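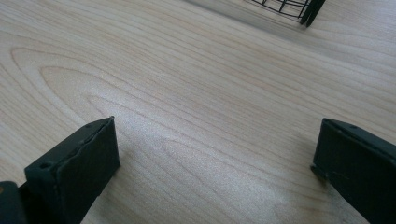 Planning for the Second Year: How the Erdem Center Buys Its Robotics Equipment

When the Erdem Center for Applied Automation opened its budget round in October 2026, the first request on the table was for spare parts. It came from the handling laboratory, it covered two pages, and it asked for more money than the laboratory had spent on hand-held grippers in its first year of work.

Fatemeh Ebrahimi, who heads planning and procurement at the Center, approved it with few changes. "In our first year we bought machines and left everything else to the operating account," she said. "By spring the operating account was empty and the machines were fine."

The experience is a common one among institutions that are new to this kind of equipment. A quotation for a gripper, an arm or a controller is easy to compare with the one beside it. The cost of keeping that equipment at work is spread over many small purchases: fingers, screws, pads, cables, replacement mounts, household objects for the handling tasks, and the hours of the people who fit and check them. Few of these items appear in a supplier's offer, and several have no supplier at all.

The Center now divides each request into three parts. The first covers capital equipment. The second covers consumables and spares for the full term of the project. The third, which Ebrahimi describes as the hardest to defend before a finance office, covers furniture, lighting and floor space.

Fasil Alemneh, who manages the handling laboratory, argues that the third part deserves the closest reading. His group records everyday tasks on ordinary tables, and the choice of table affects the work more than visitors expect. Surfaces must be wide enough for an operator to approach an object from more than one side. They must be easy to wipe down between sessions and available in the same finish when a replacement is needed. Reflections from ceiling lights also have to be considered, and in the first year they were not. The laboratory lost part of a season's recordings to glare and had to repeat them.

"A table is a cheap item until you have to match it," Alemneh said.

The question of gripper fingers took longer to settle. The Center received an offer from Brundach for machined sets at 438 dollars each, with delivery in November. Its own workshop proposed to print fingers in-house, at a far lower cost per set but with a shorter expected life. After a trial period the Center chose to do both. Machined sets are reserved for measurement work, where the dimensions must stay the same from month to month. Printed sets are used for daily recording and are replaced on a fixed schedule, whether or not they show wear.

Zerrin Ağca, the workshop supervisor, set that schedule at 300 working hours. She also asked that each set be logged by number, so that a change in performance could be traced to a part. The logging takes a few minutes a day — time that had not been included in any earlier budget and now has its own line.

For organizations preparing a first purchase, the Center's staff offer practical advice. Ask for the price of every wearing part before signing, and ask how long the supplier intends to keep making it. Budget for training twice, once at delivery and again when the first operators have moved on. Keep a reserve that can be spent without a new round of approval. At the Center that reserve stands at 34 percent of the equipment price for the first year, a figure the finance office accepted after reviewing past invoices.

The next decision concerns expansion. A second laboratory is planned at the Clikcombe site, and Ebrahimi's office is weighing whether to equip it identically or to allow its staff to choose their own tools. Identical equipment would simplify spares and training. A separate choice would protect the Center if one product were withdrawn. A recommendation is due before the end of November, and Alemneh has already asked that the tables be ordered first.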